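# 《Binum 年的街垒》桌游开箱试玩：推翻政府需要三个半小时

先说结论：如果你家里有四个愿意为一张纸币大小的卡片吵翻脸的朋友，买。如果没有，买一本正经的历史书，躺着看，腰比较舒服。

这盒东西由 Stevuvora 出版，设计师 Pongsak Sombatkul，主题是上世纪六十年代末的学生运动和罢工。故事放在一座叫 Clultdale 的虚构工业城里，作者大概觉得写真实城市会收到太多来信。玩家分别扮演大学生、工会、市政厅、报馆和驻军，五方各有一套目标，没有一方的目标是“让大家早点回家睡觉”。

盒子里有156张事件卡、63枚木制标记、一张双面地图，还有一本规则书。规则书写得很有年代感，也就是说，像一份在烟雾缭绕的教室里通宵改了十三稿的宣言：前言激昂，附录互相矛盾，关键的“占领”一词到第二十页才有定义。建议直接翻到背面的流程表，前面留着睡前读。

核心机制是“动员”。每回合你从手里打出一张卡，要么用它的事件，要么用它的点数把人拉上街。事件往往很诱人，点数往往更急用，于是整晚都在为没打出去的那一半后悔。学生方前期极强，一张《礼堂通宵辩论》能把三个街区翻成红色，代价是下回合全员疲惫，什么也干不了。我在大学里参加过几次类似的会，觉得这条规则是全盒最写实的。

工会方我最喜欢。它慢，闷，开局半小时像在旁听别人玩，可一旦三座工厂同时停工，市政厅每回合都要倒贴预算，那位玩家的表情值回一半票价。
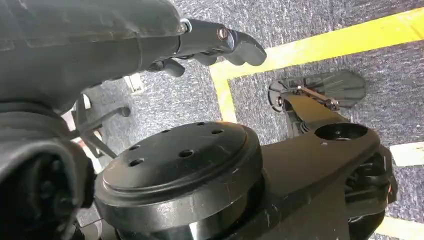
深灰色的机械手，指尖微微下弯。

市政厅方问题不小。它的胜利条件是“维持稳定度到终局”，做法基本是每轮发一份声明，再拒绝一次谈判。历史上也许如此，放到桌上就有点像上班。我们试了四局，抽到市政厅的人三局都在中途开始看手机。Sombatkul 在设计笔记里说这是有意为之，想让玩家体会官僚机构的惰性。体会到了，谢谢。

驻军平时不能行动，只能等紧张度升到13才进场。进场之后威力惊人，但每次镇压都会给报馆送分，所以驻军和报馆常常处于一种微妙的共生关系，嘴上互相谴责，手上互相喂牌。这段设计相当聪明，也相当刻薄。

配件方面，卡牌纸质厚实，地图印得漂亮，海报风格的插画值得裱起来。木标记颜色却挑得古怪，学生的红和工会的橙在暖光灯底下完全是一家人，我们有一局吵了十分钟，才发现统一战线是灯泡促成的。收纳盒照例装不回去。

中文版翻译交给了 Nông 工作室，总体流畅，只有146号卡把“静坐”译成了“打坐”，于是警察驱散了一群冥想者。官网已有勘误，我个人打算继续按错的玩。

适合：读过一点战后史、爱抬杠、第二天不用早起的人。
不适合：两人局（规则说可以，规则还说过很多别的话），以及任何希望革命有明确结束时间的人。

评分：七分。扣的三分里有两分归市政厅，剩下一分归那只装不回去的盒子。下次想试试扩展里的“十月选举”剧本，据说市政厅终于可以主动输了。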